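Notebook, teleop bench, November

Morning, before 10

Charged both packs overnight and the right one came up short again. Swapped it with the spare from the Udlow cabinet. Label on the bad pack now says DO NOT USE, with my initials. Dagim wants to open it up, fine with me as long as it happens outside the lab.

Ran the glove calibration twice. First pass had the left thumb reading closed when my hand was flat on the table. Second pass was fine. The difference was the strap on the wrist tracker, which I had put on over my sleeve. Sleeve goes up, strap goes on skin. I've written this down before, on the inside cover, and it still gets me.

Session plan for the day, as agreed with Ruxandra:

Task A: pick a bottle from the shelf, put it in the basket, basket held in the other hand.
Task B: same thing with the basket on the floor.
Task C: put a bottle back on the shelf from the basket. Only if time.

Target was 20 good episodes of Task A. Marisol on the keyboard marking start and stop, me in the gloves and headset, Kalkidan standing by with the stop button.

Task A, first block

Got 18 before lunch. Discarded the ones where I bumped the shelf rail with the knuckles on the way out. The arm comes off the shelf lower than I think it does, because I judge height from the headset view and the head is pitched down to see the basket. If I tilt my own head up first and then reach, the clearance is fine. Kalkidan asked if we should keep the bumps as examples of contact. I said keep them in a separate folder and don't mix them in. Folder is called rail_touch.

Notes on the grasp itself. Coming in from the side with the fingers already half curled works better than opening all the way. When I open fully, the little finger catches the next bottle over and drags it. Half open, palm facing left, slide in until the bottle touches the palm, then close slowly. Closing fast makes the hand squeeze past the point where I feel anything in the glove, and a part-full bottle will buckle.

The basket hand is the boring one and it causes most of the trouble. Once the wire is in the fingers I want to forget about it, but my left arm sinks as I get tired and the basket goes down with it. By the end of the first block it was low enough that Marisol called it out. We tried locking the left arm in software after the grasp and letting only the right arm follow me. Easier on the shoulder, but then the basket never moves to meet the bottle, and when I watch people shop they move both hands. Ruxandra wants both arms live. So both arms live, and I take a break every few episodes.

Lunch

Fulgencio came by with the new firmware from Drastora for the wrist. Not installing it mid-session. It can go on after we have the full set, otherwise half the data has one wrist response and half has another.

Afternoon

Lost the better part of an hour to a lag between the gloves and the hands. It felt like moving through syrup. Checked the usual things: router, cable at the base, other programs on the operator machine. Cause was a log viewer Dagim had left open from yesterday, reading the same stream. Closed it and the delay went back to normal. Please close it when you leave, Dagim.

Finished the last two for Task A and then kept going, since things were working. Mixed the items up more in this part, some bottles already in the basket at the start so that the placement has something to work around.

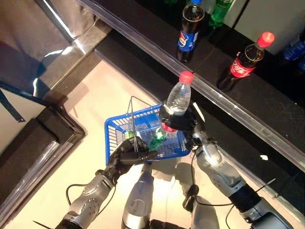 Release is still the weak step. I tend to hold the bottle over the basket for too long, looking for a gap, and the policy Setiawan trained on last month's set picked up that habit. It hovers. It looks like it is thinking, and it is only copying me. For the rest of the afternoon I made a point of deciding where the bottle goes while the arm is still traveling, then lowering straight in and letting go with the fingers opening together. Marisol tagged these episodes "direct" so we can train with and without them.

Letting go too high is the other way to spoil it. Past a certain height the bottle rolls and the basket swings on the wire. I try to get the bottom of the bottle below the rim before opening. Through the headset I can't judge this well, so I use the point where the rim hides the base.

Task B: started, stopped. With the basket on the floor I have to bend the waist, and the waist pedal is sticky. Cleaned it, still sticky. Fulgencio has taken it to Fatmont for a new spring.

Task C: not done.

Episode counter at shutdown reads 2227, which includes all the older kitchen data. Disk on the recording machine is at 69 percent. Kalkidan will move the kitchen sets off before the next session.

To do

Check rail_touch for any episode that should be in the main set.
Ask Ruxandra if we can raise the left elbow rest position a little.
Second strap for the wrist tracker, the old one is fraying at the buckle.
Wrist firmware after Task A is copied and checked, not before.
Log out of everything on the operator machine.

Shoulder sore. Marisol is going to try the gloves next time and I'll do the keyboard. She has smaller hands, so redo the finger calibration from zero and save it under her name, leave mine alone.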